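Finish for a light wood tabletop that won't turn orange?

phelan_ita
Finally getting rid of the tablecloth. The top is pale, wavy grain, no idea what species, and the seller in Farkimbridge said "wood" with great confidence. It has a bit of a sheen already.
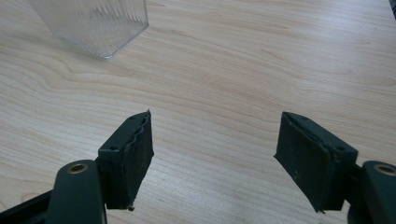
I want to keep it that color. My last table got two coats of Hakala oil and by June it looked like a basketball. Is there anything I can put on it that survives a household with kids and beets?

renato_i
Leave it alone. If it shines, somebody already finished it. Put a drop of water on it. If it beads, go make a sandwich.

clemitzfan671
Disagree. A bead tells you there's something on there, and that's all it tells you. Could be wax, and wax plus beets is a pink table. I'd scuff it lightly and do a water-based matte. Mine has had 5 years of homework and is still pale.

renato_i
Scuff it with what, and how far down? You don't know how thick that top layer is. I once sanded through a veneer and met the chipboard. We didn't get along.

phelan_ita
Water beads. Sandwich made. Still worried about beets.

haldane_e
Is the ribbed clear container staying out? I had one like that parked on my table by a window and ended up with a lighter outline where the rest had darkened. Move it every so often.

phelan_ita
It goes wherever there's a gap, so it moves plenty.

clemitzfan671
Try the underside first, then. One coat of Pestar matte, wait 10 days, put a slice of beet on it overnight. Cheap experiment.

renato_i
Or a placemat.

phelan_ita
I just got rid of the tablecloth, Renato.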